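Notebook, natural dye bench
2021-07-28

Indigo vat, day 4

The vat finally turned! Lifted the lid this morning and there was the coppery skin I've been hoping for all week, with a fat purple-blue flower sitting in the middle. Liquid underneath is yellow-green, clear enough that I could see the ladle all the way down. Smell is sweetish, a bit like wet hay. So much better than Monday's murk.

Fed it a spoonful of fructose last night and left the lime alone. I think I was overdoing the lime before, going by how the Verbeke wool felt after the last batch (harsh, squeaky, no fun to knit).

First dips

Started with cotton strips, then the Nelo linen. Scoured everything yesterday and soaked it overnight. 2 minutes under, squeeze below the surface, out, then air until the green is completely gone. I could watch that change all day. After 4 dips the linen is a proper mid blue, and the cotton is a shade behind it.

Anouk Declercq came by at lunch and we ended up arguing (nicely) about rinsing between dips. She rinses every time. I've been skipping it. We split the next set of strips, half her way and half mine, and hers are more even, no question. Mine have a streak along the fold. OK Anouk, I'm converted.

Total dry weight of cloth today: 1145 g. That's a lot for a vat this size and it was looking tired by the end, more green-gray than yellow. Stirred, lid on, let it rest until tomorrow.

Judging color

Need to stop deciding on shades under the bench lamp, which makes every blue look greener than it is. Plain gray behind the strips is far kinder to the eye than white, and a smooth matte surface beats anything shiny.
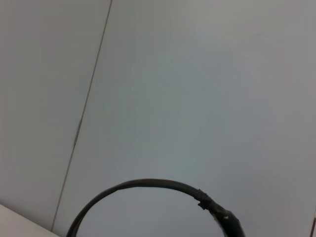

Sample cards

14 strips labeled and drying, in dip order. Still to card up:
- Drollent cotton, with and without the rinse
- Nelo linen, full set
- one wool strip, just out of curiosity

The Plelbridge open day is in October and I'd love to have a whole ladder of blues for it, palest to nearly black. Nearly black is going to take a stronger vat and a lot of patience - ask Anouk how many dips she did for her dark scarf.

Tomorrow: check the skin before stirring, small fructose feed if it's dull, wool last.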